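Hironum Tabletop Sets — FAQ

Questions we get a lot. Page looked after by Leire and Muthu, last tidied up in March. If yours isn't on it, scroll down to the bottom.

What comes in a place set?
One mug, one bowl. Plates are separate, and so is the table cover. The set is item 3167 on the order form, please write the number and not just "the white ones."

Can I mix colors?
Yes. Most people do. Mugs and bowls come from different makers anyway — mugs from Flandton, bowls from Godoy — so nothing is a perfect match to begin with.

Does white look too stark on the teal? 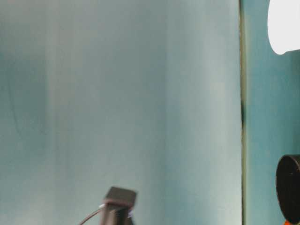
Teal is a funny color to pick from a screen. It goes greener under warm bulbs and grayer by a window, and two people in the same room will argue over it. Plain bright white holds up fine next to it, see the bit of rounded white up in the corner against the blue-green. Cream is harder. If you want cream, ask Agustina for a swatch first.

How do I get a crease out of the cover?
Low iron, wrong side up, cloth in between. Or leave it flat overnight with something heavy on it. Fold lines from shipping are normal and we dont count them as a fault.

Where does the bowl go, left or right of the mug?
Wherever you like. For breakfast we put the bowl close in on the right, mug handle turned left. Lefties seem happy with that. Swap it if not.
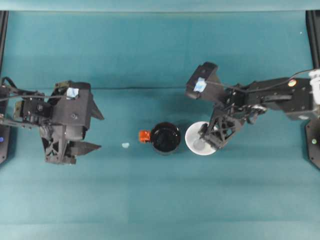 Black mug with the orange-red handle, white round bowl beside it, teal tabletop.

Are the bowls big enough for soup?
Filled to the brim they hold 400 ml. So a small soup, yes. For a main meal get the deep one from Jerkstead, we stock it but it's not part of the set.

Will they stack?
Bowls yes, up to 4 high. Mugs no — the handles knock together and chip.

Dishwasher?
Bowls, top or bottom rack. Mugs on the top rack only. Skip the scouring pads on anything glossy, the scratches show on black more then you'd think.

Mine arrived chipped, now what?
Keep the box. Email a photo of the chip and the label and Florencia will send a replacement. No need to mail the broken one back.

Do you sell single mugs?
Sometimes. Depends what's left over. Ask.

Can I pick up in person?
Yes, before 4 p.m., ring the side bell and ask for Thierry. Bring your order number.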